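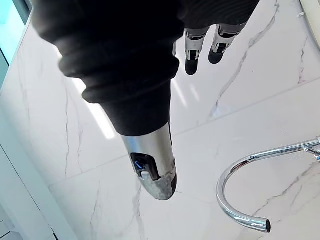
Where Does the Water Go When You Pull the Plug?

You brush your teeth, wash your hands and rinse your cup. Each time, the water runs down a hole and is gone. It has a long trip ahead of it.

Under the sink

Open the cabinet under most sinks and you will find a pipe bent like the letter U. This bend is called a trap. A little water always stays in the bottom of the bend. It works like a plug and stops smelly air in the drain from coming back up into the room. If a sink is not used for a long time, the water in the trap can dry up and the room may start to smell. Running the faucet fills it again. 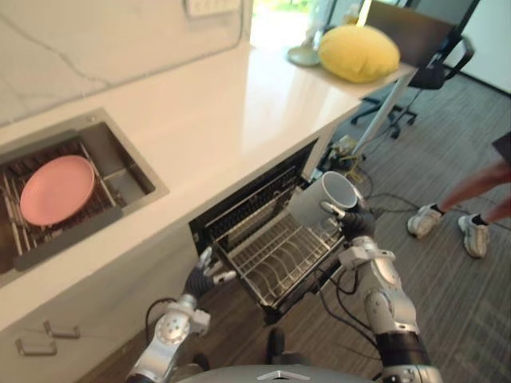

A pink plate on a wire rack in a kitchen sink. Water from sinks and dishwashers goes down the drain.

Under the street

The pipe from your home slopes gently downhill. It joins a bigger pipe under the street called a sewer. Water from toilets, showers and washing machines goes there too. Most of the time nothing pushes the water along. It flows downhill because of gravity, the same pull that brings a ball back down when you throw it. In flat places, pumps lift the water so it can start flowing downhill again.

The town of Wuststead has 96 miles of sewer pipe. Soledad Ponce works at the treatment plant there. She says the worst things people flush are wipes. Toilet paper falls apart in water, but wipes stay in one piece and catch on each other until they block the pipe.

At the treatment plant

First the water passes through metal bars called screens. These catch sticks, rags and trash. Next it sits in a large tank. Heavy bits sink to the bottom and grease floats to the top, where it is skimmed off.

Then the water moves to a tank full of bacteria. Bacteria are living things too small to see without a microscope. Some kinds can make you sick, but these ones eat the waste that is still in the water. They need oxygen to live, so air is bubbled through the tank day and night.

After that the water rests again, and the bacteria settle to the bottom. Many plants also use chlorine or a special kind of light – called ultraviolet light – to kill germs before the water leaves.

Back to the river

The cleaned water flows into a river, a lake or the sea. The sun warms it and some of it rises into the air as a gas called water vapor. The vapor cools and makes clouds, and the clouds make rain.

Words to know

Sewer: a pipe that carries used water away from buildings.
Trap: a bend in a drain pipe that holds water.
Bacteria: tiny living things made of one cell.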